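Reading time: 1 min

The Niveck plant opened its frying line to visitors in April. Root vegetables arrive washed, pass an inspection belt and are sliced on a rotary head set by the shift lead. Rated output is 1,000 bags an hour on each of 4 lines – beet runs slower.

Slices go from the Mukedari fryer to a de-oiling drum, then to seasoning. Salt is applied by weight, spice blends by timed feed. Line 3 was down for a belt change. 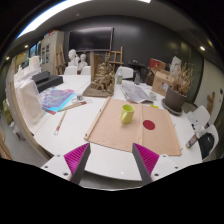
Green mug on the table.

Tasting covered 13 flavors. The parsnip held its crunch best; the carrot was oversalted. Parking is at the Osei Road gate.

We use cookies to measure traffic. Accept | Settings

© Lokico Food Notes | Contact | Back to top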